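Guia de preparação do posto Indix
Secção 4: Trabalho à mesa com os dois braços

Esta secção destina-se aos operadores que passam da triagem manual de pequenos artigos para o posto de dois braços. O operador deixa de encher e esvaziar cestos durante todo o turno. Passa a preparar a mesa, a acompanhar o ciclo e a tratar dos artigos que o sistema recusa.
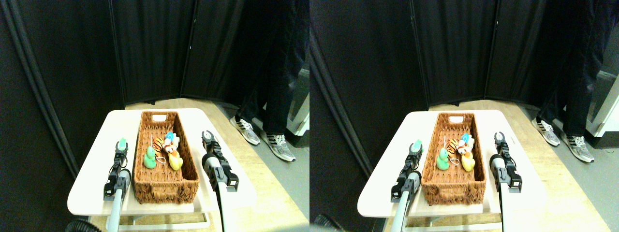
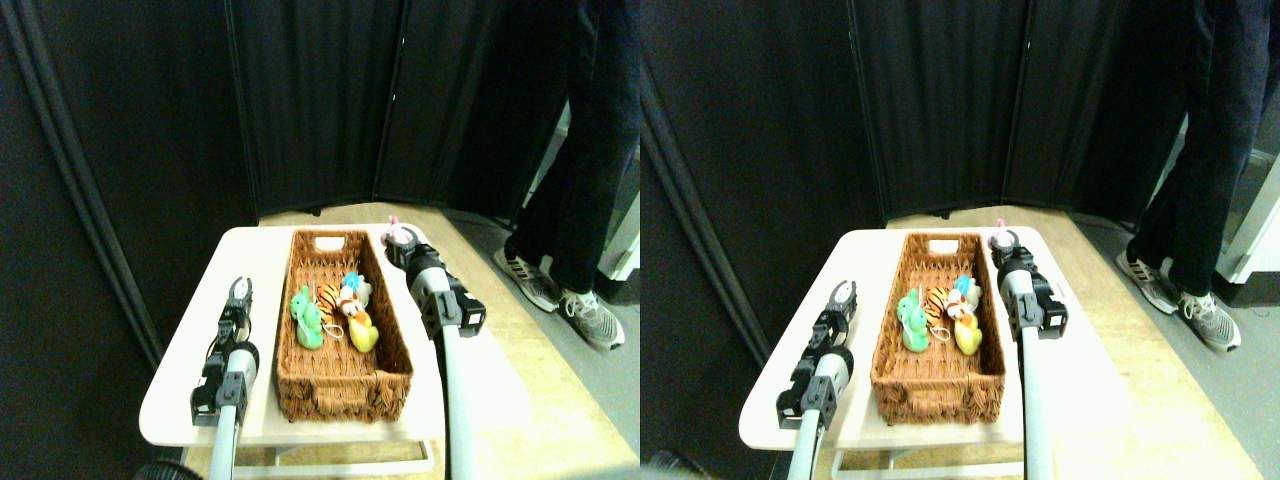
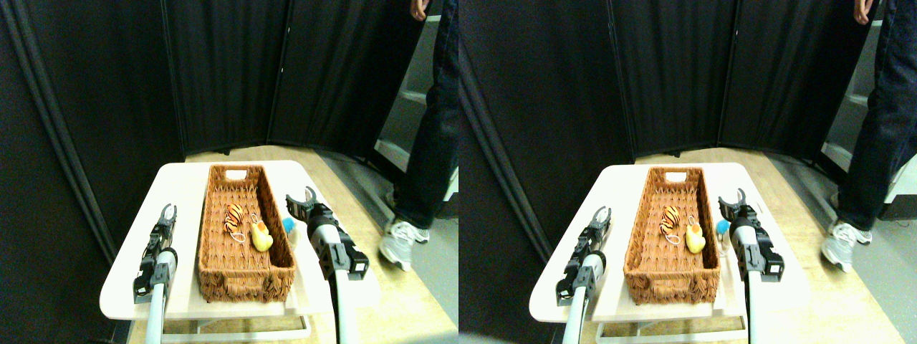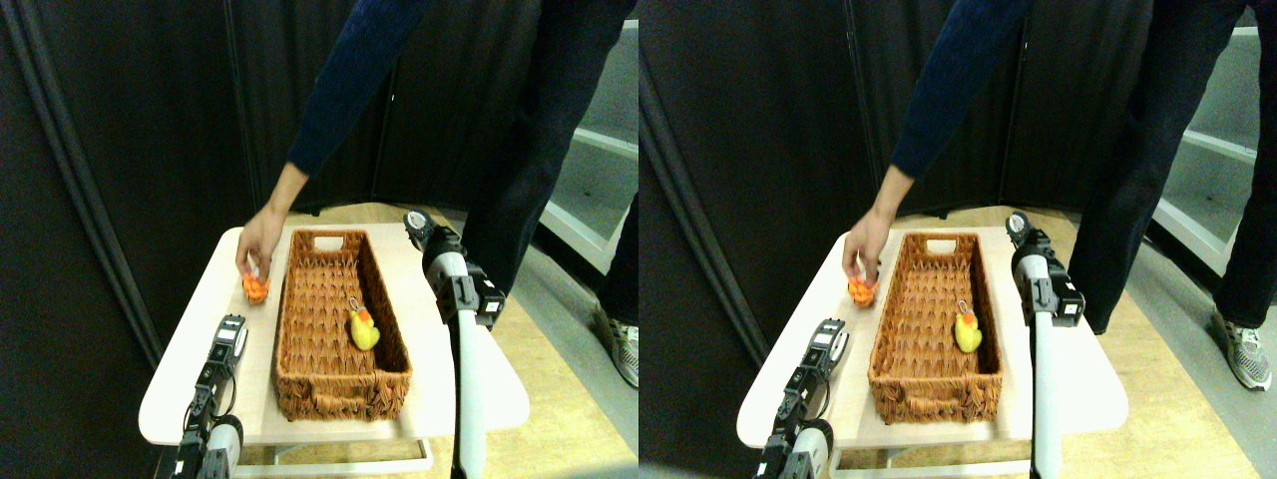
Figuras 4-1 a 4-4. Posto com mesa branca, cesto entrançado e dois braços, em diferentes momentos do trabalho.

4.1 Preparar a mesa

1. Confirme no painel que o posto está em Pausa.
2. Coloque o cesto entre os dois braços, com o lado comprido na direção do fundo da mesa.
3. Verifique se a pega recortada do lado mais afastado está desimpedida.
4. Disponha os artigos do lote no cesto. Podem ficar encostados uns aos outros, como na figura 4-1.
5. Estenda os cordões e as argolas de porta-chaves para dentro do cesto.

Nota: os peluches e os patos de borracha podem seguir no mesmo lote. Não é preciso separá-los por cor.

4.2 Iniciar e acompanhar o ciclo

1. Afaste-se para o lado direito da mesa, atrás da linha dos braços.
2. Selecione o programa 809 e prima Iniciar.
3. Acompanhe o ciclo de pé. Mantenha as mãos fora da mesa.
4. Se um artigo ficar preso na pinça, prima Pausa e espere pelo sinal sonoro antes de se aproximar.

CUIDADO: as pinças podem fechar sem aviso enquanto o posto estiver em Automático. Só se pega num artigo à mão, como a bola laranja da figura 4-4, com o posto em Pausa.

4.3 Artigos recusados

Após 5 tentativas falhadas, o sistema pede intervenção. Retire o artigo, registe o código na folha do turno e retome o ciclo. As recusas não contam para a avaliação do operador.

4.4 Funções e turnos

Cada operador acompanha o posto durante quatro horas, no máximo, e passa depois à embalagem ou ao controlo de qualidade. Os antigos postos de triagem manual mantêm-se para lotes frágeis. A escala é feita por Maribel Cárdenas. A formação inicial tem oito sessões e está a cargo de Yeison Correa; quem ainda não a concluiu trabalha acompanhado.

Alterações ao programa: Heriberto Giraldo, manutenção.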